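Garkgate and District Football Results Archive
README and data notes
Last revised 23 October 2023

What this is

A set of plain text files holding match results, line-ups where known, and ladder positions for the Garkgate and District league, men's and women's senior grades. There are 3643 matches in the current release. The files are meant for club historians, local reporters and anyone who wants to settle an argument over who won a semi-final.

The archive started as a stack of scorebooks from the Pickering club and grew when Trullen and Gurner lent theirs. Rajeshwari Reddy typed up most of the early seasons and still looks after the team name list. Elango Palaniappan wrote the checking scripts and builds each release.

What is in the folder

matches.csv – one row per match, with season, round, grade, home team, away team, home goals, away goals, ground and source
lineups.csv – one row per player per match, where a team sheet survives
teams.csv – every spelling of every club name, matched to one short code
grounds.csv – ground names, old and new
ladders.csv – final ladder for each grade, worked out from matches.csv
notes.txt – free text on abandoned games, forfeits and disputed scores

All files are UTF-8 with commas between fields. Dates are year, month, day. An empty field means the value is unknown. A zero in a goals column means the team did not score.
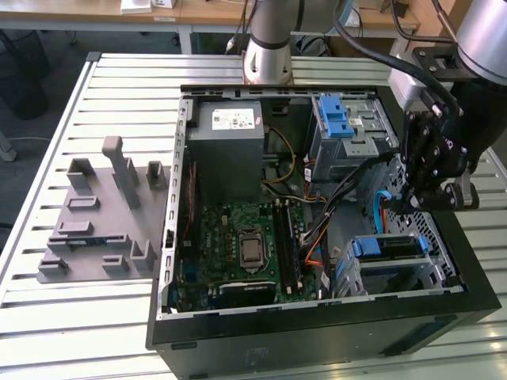
Building a release takes very little. The scripts read the CSV files, check them against each other and write the ladders, and they need no network connection once the folder has been copied across. Any ordinary desktop will do the job, the sort with a green motherboard and a power supply in a plain metal case. Reading lineups.csv is the slowest step, and if memory is short it can be read in blocks of 1000 rows by changing the block setting at the top of check.py. Run check.py first, then ladders.py. If check.py prints anything at all, fix that before going on.

Sources

Each match row carries a source code.

S – club scorebook
N – newspaper report or results column
L – league minutes or year book
P – personal diary or letter

Where two sources agree, both codes are given. Where they differ, the scorebook of the home club is used and the other score goes in notes.txt. This rule was picked for the sake of having a rule. Home scorebooks are wrong sometimes, and the Trullen books in particular have a habit of giving a goal to the wrong side and correcting it a page later.

Points and ladders

The league gave two points for a win until it moved to three, and ladders.csv follows whatever was in force for that season. Teams level on points are split by goal difference, then goals scored. Before goal difference came in, goal average was used, and the script knows which seasons those are. Points taken off for fielding an unregistered player are included if the league minutes record the penalty. Penalties known only from newspapers are listed in notes.txt and left out of the ladder.

Finals are stored with a round code of SF, PF or GF and do not count towards the ladder. A final settled on penalty kicks is entered as a draw, with the shoot-out score in its own column. 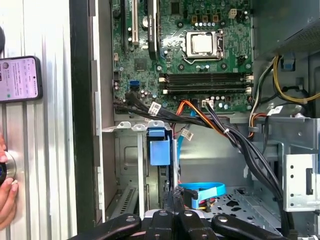

Gurner supporters will notice that their cup run is missing, wrote one reader after the last release, and asked whether the cup ties were left out on purpose or had been lost. They were left out on purpose. The cup was run by a separate body with its own rules on extra time and replays, and mixing the two would have made a mess of the season totals. A separate cup file is planned and will use the same team codes, so the two can be joined by anyone who wants a full record for one club.

Known gaps

- 45 matches have a result but no score. These are marked W, D or L in the result column and the goals fields are empty.
- 4 seasons of the reserve grade are missing altogether. Reserve matches from other seasons have been held back until the gap is closed.
- Attendance was hardly ever written down, so there is no column for it.
- Goal scorers are given by surname only in most of the older books. Brothers playing in the same side cannot be told apart unless an initial was noted.
- Pickering played at two grounds during one winter while the home field was being drained. Both are listed under the same ground code for now.

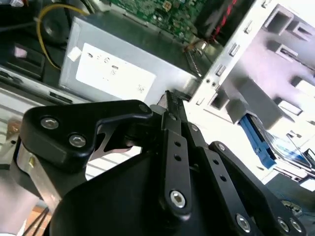
The ground code problem should be fixed in the January release, when grounds.csv will get a start and end season for each entry. Old codes will keep working. Anyone who has built a spreadsheet on top of the present file should not have to change it, though a second Pickering code will appear in the ground column for part of that winter.

Sending in corrections

Please give the season, round, both teams and the score you believe is right, along with where you found it. A clear photo of the scorebook page is best. Memory on its own is welcome and will be put in notes.txt, but it will not change a score. One correction per message makes things easier to track.

Privacy

Junior matches are not included. Players who would like their name taken out of lineups.csv can ask and it will be replaced with a blank in the next release. The match itself stays in.

Use

Free to copy and reprint, in print or online, with a line naming the archive and the release date. Clubs may use their own results without asking. If you tidy up a season for your own use – spelling, first names, missing grounds – please send a copy back.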